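Kadside hand grippers, reviewed after a season of tidying

The Kadside comes as a pair, one for each hand, at $699 for the 2. For that money you get to pick up candy wrappers more slowly than you did before. I have been paid to do it since March, so I'm in no position to complain, but I will get to that.

I clean houses for Bromeck. Last winter the office signed us up with Quan, a company that wants a robot to clear tables someday and needs people to show it how. So part of my shift is now done with a black claw in each fist. A good session is 145 pickups. My best is 200, and I couldn't open a jar that evening.

The good first. The fingers close evenly and the blue pads on the tips hold cardboard without crushing it. Boxes, paperbacks, a remote: all fine. The linkages have stayed tight, even on the pair that Bromeck's night crew dropped down the stairs in Jodthorpe. My hands got used to the squeeze in a week or so, and I stopped bumping the lamps.

Crumpled plastic is another story. It slides, it springs back, it follows you to the bin and then changes its mind. Crumbs are hopeless. I asked the Quan people what to do about crumbs and they wrote it down, with great interest, and went home.

The grip handle was made for a larger person than me. I wrapped mine in tennis tape, and so did two others on the crew. Kadside should sell it with a smaller one. The trigger squeaks when it's humid.

As for what it has done to the job: we used to be judged on the room. Now a claw shift is judged on the pickups, and a clean table with sloppy pickups gets sent back. The younger ones don't mind. Those of us with twenty years in have had to learn that nobody wants our shortcuts, such as sweeping the lot into a bag with one forearm. The pay is better by the hour and my knees are happier. I also talk less to the other cleaners, as it's hard to gossip while lining up on a cookie box. Our supervisor says no hours will be cut when the robot shows up. She didn't get that in writing either.

Three and a half stars. Buy the tape.

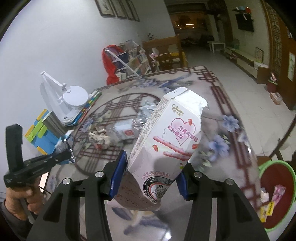 By Ivana Troncoso
Tools & Work

Boxes like the strawberry Glico one are what the Kadside does best: stiff sides, flat faces, a pad for each edge. For the wrappers, allow extra time. The pair I reviewed belongs to Bromeck, and I paid for the tape.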